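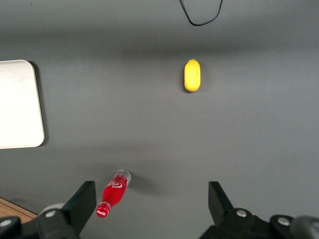 *A lemon-shaped yellow fruit on a grey surface*

**Drultden** is a method of preserving citrus fruit in dry salt, practised in the town of Trandside and the farms of the Isah valley. The word is used both for the method and for the finished product. It differs from most other salted citrus in that no brine is added at the start and the fruit is pressed under a weight for the whole of the first stage.

## Name

The origin of the name is disputed. Local usage treats it as a verb ("to drult") with a noun formed from it, but the verb is not recorded before the noun. An older spelling, *drulden*, appears in household account books and on jar labels. In the upper valley the product is usually called "press lemon", a name also given to a pressed syrup with which it is sometimes confused.

## Fruit

Lemons are the usual fruit. Small, thick-skinned ones are preferred, as the peel is the part most often eaten and thin peel tends to break down before the pith has softened. Fruit is picked when fully yellow. Waxed fruit takes up salt slowly and has to be scrubbed in hot water before use. Limes and bitter oranges are also preserved by the same method, though the bitter orange version needs a longer second stage.

The stem end is trimmed but not removed. Cutting into the peel at this point lets juice escape too early and leaves the upper part of the fruit dry.

## Method

### First stage

Each fruit is cut lengthwise into quarters that remain joined at the base. Coarse salt is packed into the cuts and the fruit is laid in a straight-sided stoneware crock, cut side up, with a layer of salt between rows. A wooden disc is placed on top and loaded with a stone. The usual proportion is 277 grams of salt to a crock of 16 lemons.

Juice drawn out by the salt should cover the fruit within two days. If it does not, the weight is increased. Fresh juice may be added, but water is avoided because it lowers the strength of the brine and encourages surface mould. The crock is kept in a cool room and the disc is lifted only to check the level.

### Second stage

When the pith has turned from white to translucent, the fruit is moved to jars and covered with its own brine. The jars are closed and stored in the dark for 60 days. Bay leaf is added in Trandside. In the upper valley the jars are left plain, and a thin layer of oil is poured over the brine before closing.

## Chemistry

Salt draws water from the cells of the peel and pulp by osmosis. The resulting brine is both salty and acidic, and few spoilage organisms can grow in it. Some lactic acid bacteria and salt-tolerant yeasts remain active, mainly during the first stage, and small amounts of gas may be given off. Bitterness falls as the bitter compounds in the pith pass into the brine. The aroma changes as the oils in the peel react slowly with acid, giving a flavour less sharp than that of fresh peel.

A white film on the surface is normally yeast and can be skimmed. Coloured or furry growth is mould, and the batch is thrown away.

## Use

The peel is rinsed, sliced and added to stews, grain dishes and oily fish. The pulp is very salty and is either discarded or worked through a sieve into dressings. Brine from a finished jar may be used to start a new crock, although Nkechi Afolabi, in her study of valley preserves, found that the practice gave a softer peel and advised against it for fruit meant to be kept through a second winter.

## Trade

Most drultden is made at home. Small amounts are sold at the Trandside spring market, which opens on 16th March, when jars filled in early winter are ready to be opened. A similar product made in Dernau is sold under the same name but is prepared in heated brine, without pressing. Makers in Trandside do not regard it as drultden, and the two are priced separately by most shops that stock both.

## See also

- Preserved lemon
- Pickling salt
- Dry salting
- Citrus peel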